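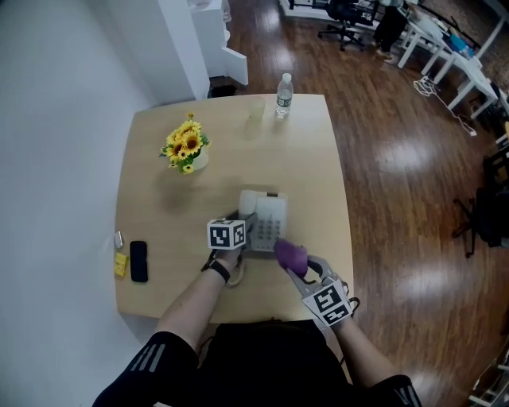
Semar side table, light wood finish, with a white corded desk phone and a pot of artificial sunflowers.

Semar Side Table
Sold by Gristier – Item 157

We don't stock many tables with rounded corners. Most of them are a square table with the points sanded down and the price put up. The Semar got in because Adi Tjoa, who does our buying, kept sending the others back and kept the sample of this one.

The maker calls it "a complete personal workspace." It is a table. It has a top with rounded corners and it stands where you put it. If you want drawers, a cable tray or a place to hang a bag, look at the Mandagi desk instead and expect to pay more.

What it's good for
A desk phone, a glass of water, a bottle, a note pad, your cell phone. Something green or yellow in a pot if you like that. A laptop fits too, but once the laptop is open you will be deciding what else has to go. We would not sell this to anyone as their only desk.

It does well against a wall or beside a bigger desk, as the spot where the phone lives. Plenty of offices still have a corded phone and no good place for it, and the coiled cord needs some room at the front so it doesn't drag everything along with it.

About the finish
The maker's sheet says "scratch-proof." We have crossed that out on our copy. Keys will mark it, and so will a pot with a rough base, so put a felt pad or a saucer under anything you plan to slide around. Wipe up water the same day. The light color hides dust very well and hides coffee very badly.

On hard floors
Check the feet before you set it on polished wood. The pads in the box are thin. We would spend a little on better ones, and we'd say the same about most tables in this price range.

Specifications
Top: rounded rectangle, 22 mm thick
Depth: 600 mm
Finish: light wood, clear coat
Assembly: 2 people, hex key included
Warranty: 2 years on the frame, none on the finish

The sheet says one person can put it together. One person can, with a bad temper by the end of it.

Not included
Phone, plant, bottle, cup and chairs. People do ask. The Hisik felt pad set is sold separately and is the only add-on for this table we would bother with. The "care kit" is a cloth and a small bottle of something that smells of lemon – we don't carry it.

Availability
Next delivery is due Mon 18 November. Orders placed after that one sells out will wait until April, whatever the maker's own site tells you.

Returns
Unassembled and in the original box, please.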